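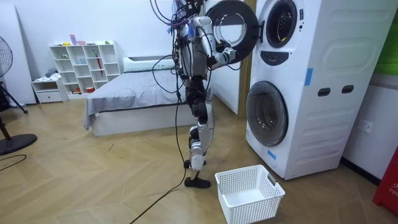

Lidum Robotics Club — minutes, general meeting
16 October 2019, lunch, usual room. Quorum met. Last month's minutes accepted, no changes.

1. Laundry task
Main item, took most of lunch. Task for the Vorkbridge showcase stays as voted: open upper door, unload into basket, close door. No switching to folding, we have been over this. Operators working from the tether side must keep the floor cable behind the feet. Reset time between runs is still too long, mostly people arguing over whose turn it is. Roster to go up on the door.

Run log so far stands at 606 attempts across all operators. Of those, 177 are unlabelled or have the wrong task code. Anyone with runs in the log fixes their own by the next meeting. Please do not delete anything, mark it as bad and leave it.

Discussion of reaching into the drum. Dark clothes on dark clothes are the hard part, operators loose the edges in the head view and grab too deep. Agreed to keep at least one bright item in every load for now, then take it away once people are comfortable.
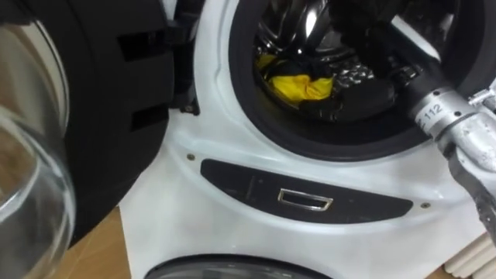

Wudell team reported, as guests, that they had the same trouble with black shirts last season and got further by slowing the wrist down than by changing the load. They also said to stop aiming for the middle of the pile and take whatever is nearest the lip. Their notes to be shared with us, we share our log format in return.

Motion: trial the slower wrist setting for 2 weeks. Carried.

2. Scoring
Showcase rules say a run counts only if the drum is empty at the end. Lacroix workshop is lending us a timer, needs to be picked up. Limit per run is 60 seconds for the door-only junior category, open category limit not published yet. Secretary to email the organisers again.

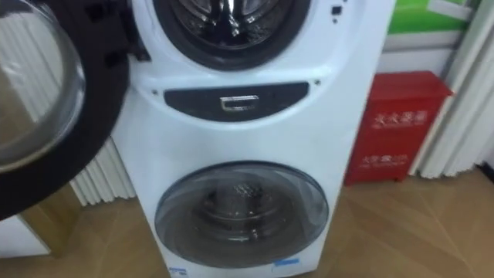
Juniors want their own practise slot and there was general support for it. They would do doors only, no clothes, and hand the gear over as they found it. Starting position for them to be upper door swung fully open to the left, lower door shut, and nobody touches the lower machine at all. One question was whether the close should be a push on the glass or on the black rim — rim, agreed. Slot to start in January, after exams and the break.

3. Other business
- Safety sheet is out of date, still has the old stop procedure. New one to be printed and signed before the next session. No signature, no driving.
- Colour for club shirts: deferred. Again.
- Travel to Vorkbridge: van or train, costs for both wanted at next meeting.
- Batteries for the headset controllers, buy more.

Actions: roster, labels, timer pickup, email re open catagory limit, safety sheet, travel costs.

Meeting closed when the bell went.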